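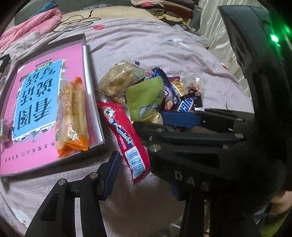 Snacks on the bed, plus one pink book.

26/04/2025

I have been trying to learn to read Chinese since March, and I'd like to report that I can now read the word for "mouth" in almost any setting. It's a square. I'm very good at it.

The plan was sensible when I made it. The Brollard branch library runs a free beginner packet for adults, 137 characters in all, and the woman at the desk told me most people finish it in a season. I took this as a challenge, which is how I take most things said to me by people at desks. I figured three new characters a day, with a day off here and there for good behavior.

What I had not planned for was forgetting. You learn three on the first day, three on the second, and by the fourth you've got nine brand new strangers and a vague memory of a roof with something under it. A lot of characters have a roof with something under it. There's a pig under one of them and it means "home," and I've remembered that one perfectly, probably because it matches my own housekeeping.

So I went shopping, as you do when the studying isn't going well. I bought a $14 app called Purkau that sends me a sad little chime whenever I skip a day. I bought a pad of gridded paper, 300 sheets, of which I've used six. I also downloaded a word list of 531 "everyday terms" that includes "customs declaration" and "brass band" but not "fork."

Children's books turned out to be the best help, with the catch that children are better at this than I am. A picture book for five-year-olds assumes you already speak the language and just need to be shown what it looks like written down. I come at it from the other end, squinting at a rabbit and hoping the word beside it is "rabbit." Twice it has been "Tuesday," or whatever the rabbit was up to.

Snacks are the other half of the method. My rule was one piece of candy per character learned. Then it was one piece per character attempted. These days I sit down, open the candy, and consider that a session. My vocabulary has held steady and my jeans have not.

My one real triumph came at the noodle counter on Graterard Street, where I looked up at the menu board and read "big," "beef" and "noodles" in a row without stopping. I was so pleased that I ordered it out loud in Chinese. The guy at the register said, very kindly, "Large or small?" in English. I said large. I had literally just read it off the wall.

Anyway, I'm on character 61 and the packet is due back soon. They let you renew it twice. I asked whether anyone had ever renewed it three times, and she said she'd have to check.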